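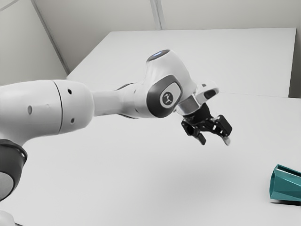 # Prelwood bench – progress report, 10/11/20

Thank you again for your patience while we worked through the planning half of this grant. I know it's tempting for everyone to see hardware arrive, and we feel that too, but the time spent in simulation has already changed our shopping list, so I'd like to walk you through where we are.

## What we've been doing

The virtual bench now has the arm, the two-finger gripper, the long white table and the raised platform behind it. For test objects we've kept to very little so far, mainly the teal faceted piece, which we like to set well off to the right so that reach gets a fair trial. We have completed 481 runs out of the 1000 promised in the proposal, and I expect the rest by the end of January.

The happy result is that one arm looks like enough for the first year. We had budgeted for 2, and I'd be glad to hold the second back until the Berside room is ready (the electrical work there is still being quoted, and I'd hate to pay for storage).

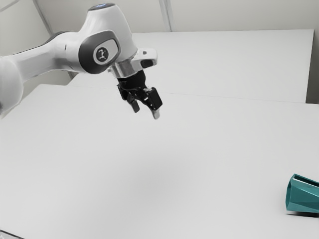
## Purchases and quotes

- **Arm and gripper:** Moldovan has sent a written quote, good for 30 days. It covers delivery and setup but leaves out spare fingertip pads – I've asked for those as a separate line.
- **Table and platform:** Zusteck can build both to the sizes in our model. We'd like to order these first, as their lead time is the longest.
- **Safety scanner:** still open. We have a catalog price and want a second one to compare.

## What we need from you

Your approval to move the second arm's money into a held line, and a yes or no on the Zusteck order. If it would help to look over the bench model together before you decide, we'd be delighted to set up a call – it's a pleasant thing to show people, and the questions we get are usually good ones.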